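6月2日(土)

朝から洗面所にこもっていました。こもるといっても幅89センチしかない場所なので、立って、しゃがんで、また立つだけなんですが、気づいたらお昼を過ぎていて、冷めたコーヒーが洗濯機の上にそのまま残っていました。

梅雨に入る前に洗面所をなんとかする、というのが今年の目標のひとつでした。去年の梅雨は本当にひどくて、コップを持ち上げたら底の形に輪っかができているし、歯ブラシ立ての裏はぬるぬるするし、朝いちばんに見るものがそれって、けっこう気持ちが沈むんですよね。なのに夏が来て乾いたら忘れてしまって、秋もそのまま、ちゃんと掃除したのは11月だったと思います。ひどい。

というわけで今日は、洗面所の掃除と模様替えの話を長々と書きます。暮らし系の立派なブログみたいな「つるんと真っ白な収納」は出てきません。うちは賃貸だし、鏡の裏の棚は扉がきっちり閉まらないし、換気扇は回すと隣の部屋のテレビが聞こえなくなるくらいうるさいです。

## まず全部出す

片づけの本にはたいてい「まず全部出しましょう」と書いてあって、読むたびに「はいはい」と思っていたんですが、今回はやりました。廊下に古いバスタオルを敷いて、鏡の裏、洗面台の下、洗濯機の脇のすきま、全部です。

出てくる出てくる。旅行用の小さいシャンプー、ホテルでもらったヘアゴム、ふたのない綿棒ケース、何年前のかわからない日焼け止め。日焼け止めは夏のたびに新しいのを買って、残りを「来年使おう」と奥に入れる癖があって、でも来年の私は来年の新しいのを買うんです。同じ銘柄の使いかけが並んでいるのを見たときは、さすがに廊下に座りこみました。

それから、前の前に住んでいた部屋で使っていた排水口のゴム栓。今の洗面台には合いません。なんで引っ越しのたびに連れてきたのか、自分でもわからない。捨てようとしてちょっと迷ったけど、捨てました。 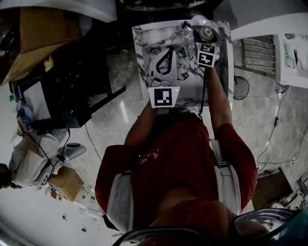
全部出したあとの洗面台の下って、においがするんですね。カビというより、古い紙と石けんが混ざったような、祖母の家の押し入れみたいなにおい。嫌いではないんですけど、タオルをしまう場所のにおいではないです。重曹を水で溶いて、着なくなったTシャツを切った布で拭いて、扉を開けたまま扇風機を当てておきました。扇風機はこの日が今年の初仕事です。羽根にほこりがついていて、先にそっちを拭くことになり、こうやって予定がどんどん横にずれていくんですよね、掃除って。

扉の蝶番のねじがひとつゆるんでいるのも見つけました。前から開けるときにギッと鳴っていたのはこれだったのか、と。ドライバーで締めたら静かになって、うれしくて用もないのに何回も開け閉めしました。

## 水あかとの長い話

さて、本題の水あかです。

蛇口の根元の、あの白いガリガリ。毎日見ているのに毎日見なかったことにしていた部分です。最初はいつもの中性洗剤とスポンジでこすってみたんですが、表面のくもりが取れるだけで、根元の輪はびくともしない。次にメラミンスポンジ。少しは減ったような、減ってないような。

そこで出してきたのが、駅の向こうのCheemaという雑貨屋さんで買ったクエン酸です。Gumoraという名前の小さい紙袋に入っていて、900円。クエン酸にしては高いな、とレジで思いました。思ったけど、袋がかわいかったので買いました。こういう買い方をしているから洗面台の下があふれるのだという話は、いったん置いておいてください。

やり方は普通です。ぬるま湯に溶いて、キッチンペーパーに含ませて、蛇口の根元にぐるっと巻いて、上からラップ。説明書きにはもう少し短い時間が書いてあったんですが、うちの水あかは年季が入っているので、33分置きました。半端なのは、タイマーを30分でかけて、鳴ったときに廊下の日焼け止めと向き合っていて手が離せなかったからです。

はがしたら、根元の輪が全部とはいかないまでも、かなりやわらかくなっていました。古い歯ブラシで軽くこすって、すき間は竹串の先で。金属のへらでやりたくなるけど、前の部屋でそれをやって傷を入れたことがあるので我慢です。あの傷、退去のときに指摘されないかずっと気にしていて、結局なにも言われなかったんですが、気にしていた数年分の気持ちを返してほしい。

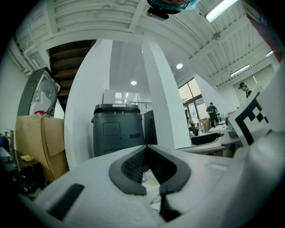 そういえばクエン酸を使うときは、塩素系の漂白剤とは絶対に一緒にしないこと。知っている人には今さらですが、私は排水口用のぬめり取りを入れたまま始めかけて、あわてて取り出して、水をたくさん流して、窓も開けました。ちゃんと裏を読んでから始めましょう、と自分に言っておきます。あと、石の天板にはクエン酸が向かないものもあるそうです。うちのは陶器なので大丈夫だったけど、おしゃれな天板のお家は先に材質を確かめてくださいね。

鏡の下のほうの白い点々は、歯みがきのときに飛んだやつだと思います。濡らした布で拭いて、すぐ乾いた布で拭く。それだけでいいのに、乾いた布を取りに行くのが面倒で、濡れたまま放っておいて、その水がまた跡になる。何年もこれをくり返していました。今回は乾いた布をフックで洗面台の横に下げました。手を伸ばせば届くところに布がある。こんな単純なことで毎朝拭くようになるのか、まだ半信半疑です。

布はいろいろ試しました。マイクロファイバーは吸うけど、うちの鏡だと筋が残る。手ぬぐいは意外と良くて、洗って古くなったものほど筋が残りません。だから今下がっているのは、どこかの温泉でもらった、文字がほとんど消えた手ぬぐいです。見た目はまあ、なんというか、銭湯です。

排水口のヘアキャッチャーは新しくしました。古いのは漂白すれば使えそうだったけど、底の網目が一か所広がっていて、そこから髪がすり抜けていたみたい。どうりで流れが悪いわけです。新しいのを入れて水をためて、栓を抜いたときの、あのごぼごぼっという音が気持ちよくて、これも何回もやりました。水道代……。
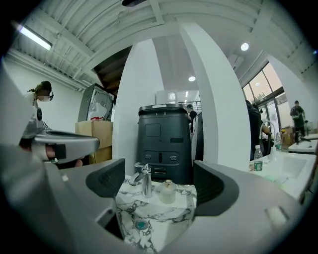
## 石けんは液体か固形か

洗面所をきれいにしたら、次は石けんです。ここ何年か、私は液体派と固形派のあいだを行ったり来たりしています。

液体はとにかく楽。夜遅く帰ってきて、もう何も考えたくないときに、押したら出てくるのがえらい。でもボトルの底がぬるつくんですよね。詰め替えのときに最後がうまく入らなくて、袋を逆さにして洗濯ばさみで留めて、それが倒れて、ということもありました。あのときは洗面台じゅうがラベンダーの香りで、しばらくラベンダーはいいやという気持ちになりました。

固形は見た目が好きです。使い始めの角がしっかりある感じも、終わりごろの薄くなって透けるやつも。ただし置き場所を間違えると下から溶けて、受け皿がスープになります。受け皿は陶器のもの、すのこみたいなもの、へちま、と渡り歩いて、へちまがいちばん長続きしました。けど乾くのに時間がかかるので、梅雨どきは二枚を交代で使わないとだめ。

で、去年の秋に旅先の市場で買ったSestenの石けんが、溶けにくくてかなり良かったんです。オリーブと何かの葉っぱの香りで、色は地味な茶色。見た目はほぼキャラメルなので、台所に置いておくのはおすすめしません。もったいなくて引き出しに入れておいたら、引き出しの靴下がみんないい香りになりました。それはそれで正しい使い方だったような気もしています。

今回の模様替えで、とりあえず手洗いは固形、顔は泡で出るポンプ、という分担に落ち着きました。たぶん秋にはまた変わっています。

## 置くものを減らす、の途中経過

洗面台の上に出しておくものは、歯ブラシとコップと石けんだけにしました。今日のところは、です。

今までは化粧水も乳液もヘアオイルも全部出しっぱなしで、掃除のたびに一本ずつどかすのが面倒で、どかさないでそのまわりだけ拭いていました。ボトルの形に島が残るやり方です。なので今回は、朝使うものを浅いかごにまとめて鏡の裏へ。かごごと出して、かごごと戻す。扉がきっちり閉まらないのは相変わらずだけど、かごの奥行きがちょうど良くて、前よりは閉まるようになりました。 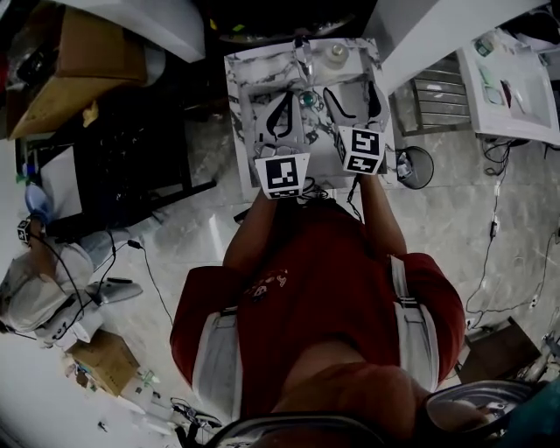
かごを選ぶのには時間がかかりました。Plornaddenのカタログをずっと眺めていて、欲しいかごは見つかったんです。でも奥行きが19センチあって、うちの棚に入らない。何回測っても入らない。メジャーの当て方を変えたら入るんじゃないかと思って斜めに測ったりもしたんですが、もちろん入りません。結局、お菓子の空き箱に布を貼りました。貼るのが下手で角がぶかぶかしていますが、鏡の裏だから誰も見ないし、私は毎朝見るけど慣れると思います。

ヘアオイルだけは寝かせるとじわっと漏れる子なので、小皿にのせて別行動です。キャップがゆるいのかと思って輪ゴムを巻いたこともあるんですけど、輪ゴムまでべたべたになって終わりました。使い切ったら次は違うのにします。いや、香りは好きなんですよ。好きなんだけど、漏れるんです。

タオルも見直しました。フェイスタオルを一枚ずつかけておくのをやめて、小さい手ふきを何枚も畳んで置いて、使ったらすぐ洗濯機に入れるやり方にしてみました。洗濯物が増えるかなと心配していたけど、小さいので場所は取らなさそうです。梅雨の部屋干しにどれだけ響くかは、やってみてからまた書きます。乾かなかったら元に戻します。あっさり戻します。

それと換気扇。うるさいからと止めがちだったのを、今年はお風呂のあとだけでも回しておくつもりです。カバーをはずして洗ったら、ほんの少し音が静かになった気がするんですよね。気のせいかもしれないけど、フィルターに積もっていたほこりの量を思うと、静かになっていてほしい。あれは写真に撮るのもためらう量でした。

夕方、手を洗いに行ったら、蛇口の根元がちゃんと光っていて、うれしくてまた拭きました。腰が痛いです。明日はお風呂場の鏡をやるつもりだったけど、たぶん昼まで寝ます。クエン酸はまだ袋に半分残っているので、やかんに使おうか、先にポットに使おうか考え中です。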